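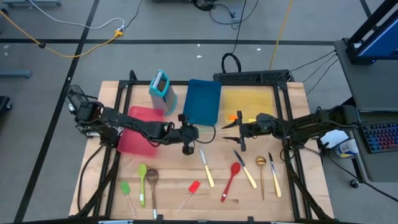 Cutting boards and a grater on the wooden table.

1/ I moved to Skukholm in February and I did not bring one kitchen thing with me. So this is a small thread on learning to cook from my neighbour's notebook, in a language I still read slowly.

2/ The notebook belongs to Shobha Thevar, who lives one floor up. It has 213 recipes, all by hand. Some are only four words long. "Onion, patience, lentils, salt" is a complete recipe for her.

3/ My first problem was measures. She writes "one glass" everywhere. I asked which glass. She showed me a tea glass, then a bigger one for rice. Both are "one glass".

4/ My second problem was shopping. The Kratochvíl shop on the corner sells red lentils in bags of 600 grams, and I finished the first bag in one week - three soups, all too thick. 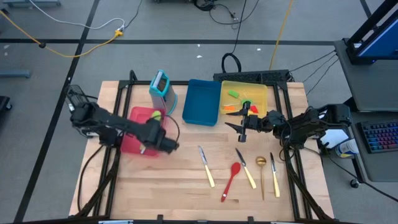

5/ The fourth soup was good. I had been putting the salt at the start, and Shobha puts it at the end, after she tastes. She says she learned it from an aunt who never ate her own soup.

6/ Recipe 44 is carrot salad with lemon and mustard seeds. Please make it. You must heat the seeds in oil with a lid on, I cleaned the wall two times before I understood this.

7/ I am copying the recipes to my computer in the evenings. My spelling is not perfect and she corrects it with a green pencil on the printed pages, like a school teacher.

8/ Tomorrow I try number 205, the flat bread. If someone knows where to buy good chickpea flour near Ternosent, please write to me. The one I have smells a little old.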